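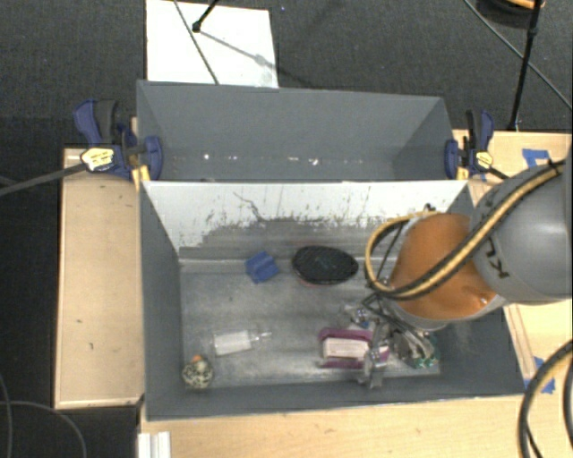 Forum: Warehouse & Fulfillment Floor Talk
Topic: They put an arm on our mixed-item returns station

brodie_packs
June 2026
So we finally got the arm running on returns at our place (Brodemitz, the smaller building) and I've had two weeks next to it now. My job used to be: tip the tote, pick stuff out one at a time, scan, sort. Now the arm picks and I do the stuff it gives up on, plus keeping the bins fed. I walk way less and my wrists feel great, but wow, the day is long when you're waiting on a machine to make up its mind about a bottle. Anyone else gone through this? Does it get better?

tiongson_nights
We've had one since January. It gets better and then it gets boring and then they move you to two stations. Boxes are no problem for ours. Clear plastic is awful, it goes for the label and misses the rest. Anything round rolls away and then it chases it into the corner.

brodie_packs
Ha, yes, the corner!! Ours does this slow little search along the wall and I have to sit on my hands. We're not allowed to reach in unless it's stopped.

hmd_maint
Maintenance at Hamodness. Please do keep sitting on your hands. And if your bins are held with bar clamps, check them at the start of shift. A bin that creeps half an inch makes the arm look stupid, and then everyone blames the software. Same with cables. If a loop is hanging where it can snag, write it up.

Amado Manalo
I'll be the grump. At Brunder they told us nobody would lose hours. Nobody got fired, true. But we had 52 on returns and when people quit they just didn't refill. The pay grade for "exception handling" is the same as before, and you're doing only the hard items all day with none of the easy ones in between. The easy ones were my rest.

tiongson_nights
Hard disagree on the pay part, we got a bump for it. Had to ask twice though.

Amado Manalo
Then you've got a better lead than I do. I got a T-shirt.

brodie_packs
The rest thing is so real — I hadn't put it into words. A box of soap was five seconds of not thinking. Now if something gets to me it's because it's tangled or leaking or has no barcode. Our supervisor keeps reading out the totals, 3163 items on Monday, goal is 4000, and I'm like ok, but how many of the ugly ones were me?

hmd_maint
Ask for that number. It's in the log, every failed pick gets a line. We print ours weekly and it got the night crew a second person.

brodie_packs
Oh that's good, asking tomorrow. Who did you go through, the lead or the integrator?

hmd_maint
Lead. The integrator will send you a dashboard link and it'll want a password.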